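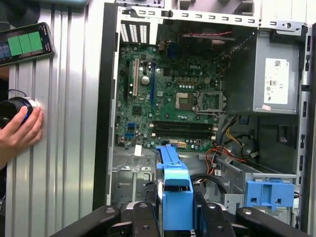
Where the Office Computers Go: Tâm Doãn on Lots, Grades and Paperwork

By Tươi Võ
6 min read
22 shares | 3 comments

Tâm Doãn buys retired office computers by the lot and sells them again, whole or in parts. Her company, Grornura, leases a unit on the freight side of Cimley, and most of its stock comes from insurers, school districts and county offices that replace their desktops on a fixed schedule. She has run the purchasing side for 11 years.

Her first subject, before any question was put to her, was inventory lists.

"The list is the product," she said. "A seller sends me a spreadsheet with the model, serial number, processor, memory and drive. If the spreadsheet is right, I can price the lot in an afternoon. If it's wrong, I have to price the errors too, and the seller pays for that in the offer."

The most frequent error is memory that was pulled before the sale and left on the list. The second is a model number copied down a whole column when the lot contains several revisions. Doãn does not regard either as dishonest. The lists are usually compiled by a help desk in the same week it is installing the replacements.

Grornura prices a lot in two passes. The first assumes every machine matches its line on the list. The second applies a discount taken from that seller's earlier lots. New sellers get a standard discount, which Doãn declined to disclose. A seller with a clean record over two purchases moves to a smaller one.

"People argue with the first number," she said. "They should be arguing with the second."

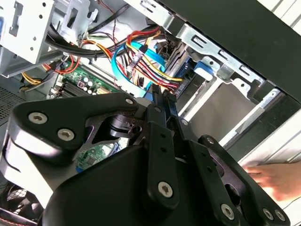

Grading

Machines are graded on arrival. Grade A is complete, powers on and has no damage beyond light scuffing. Grade B is complete and working with visible wear. Grade C is missing at least one component or fails a test. Anything below C goes to parts or scrap.

Doãn said the trade has no shared definition of these letters, and that buyers who assume one lose money. Some dealers put a missing drive in Grade B. Others reserve A for machines in their original carton. She attaches her own definitions to each invoice and asks her suppliers to do the same.

"I had a disagreement with a buyer over the word 'tested,'" she said. "He meant a full overnight memory test. I meant that it reached the setup screen and saw its drive. We were both using the word the way we always had. Now the invoice says which test."

Grading is recorded in Jesora, an inventory program Grornura adopted after outgrowing a shared spreadsheet. Doãn's opinion of it is moderate. It handles serial numbers well and prints usable labels. It does not allow one machine to be split into several parts records without closing the parent entry, so a processor sold separately loses its link to the lot it came from. Her staff types the lot number into the notes field by hand.

Buyers of parts are mostly small repair shops. They want power supplies and the odd proprietary cable, and they ask for exact part numbers. Buyers of whole machines ask about price first and the processor generation second. Doãn keeps the two lists of contacts separate and writes to them on different schedules.
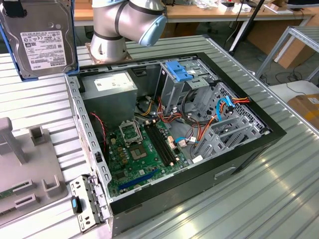

HARDWARE & RESALE

The part of the business that takes the most staff time is drive records. A seller may require that each drive be wiped, that it be destroyed, or that it be removed before the machine leaves the building. Each choice produces a different document.

"Wiping is the cheapest for them and the best for me, and it's the one their lawyers like least," Doãn said. "A wiped drive stays in the machine and the machine stays a grade higher."

Her certificates list the serial number of the drive and of the computer it came out of. Many sellers ask only for the first. Doãn supplies both, on the grounds that an auditor reading the file years later will have an asset register organized by computer and no means of matching a loose drive to it.

She described one lot of 203 desktops, bought from a regional lender, in which the drive serials on the seller's register had been recorded at delivery and never updated after warranty replacements. The wiping took days. Reconciling the paperwork took until the following month. She invoiced for the second at the rate for the first and has since rewritten the contract.

Asked whether solid-state drives had made the work easier, she said they had made it quicker and had moved the questions elsewhere. Sellers now want to know which erase command was used and whether the drive confirmed it. The certificate has a line for each.

Freight is the other fixed cost. A pallet of towers is limited by volume well before weight, and a pallet of small-form-factor machines holds more units for the same rate. Doãn will pay slightly more per unit for the smaller cases for that reason alone.

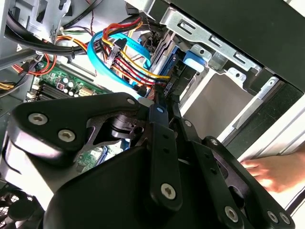 CIMLEY, 14/11/2022

Doãn answered a second set of questions by phone after her October stock count, which had come out short by one carton of power cords.

Prices for older desktops had softened since our first conversation, she said. She put this down to several large sellers clearing storage at once and expected the parts side to hold up better. She had stopped bidding on machines sold without memory unless the lot was local.

She had also taken a second, smaller unit on Đinh Street for outbound pallets. Mixing inbound and outbound stock in one room had caused a shipping error in the spring, when a Grade C pallet went to a customer who had paid for B. Grornura refunded the difference and the customer kept the pallet.

On advice for an office selling its first lot, Doãn was specific. Take the firmware passwords off before the machines are collected. Leave the memory in. State in writing what is to happen to the drives. Send the list before asking for a price.

"And tell me if the power cords are included," she said. "It changes the offer, and I would like it to be on the list."

Related

Reading a Disposal Certificate Line by Line
What a Firmware Password Does to Resale Value
Pallet Rates for Small Shippers
Lease Returns: Who Pays for the Missing Parts?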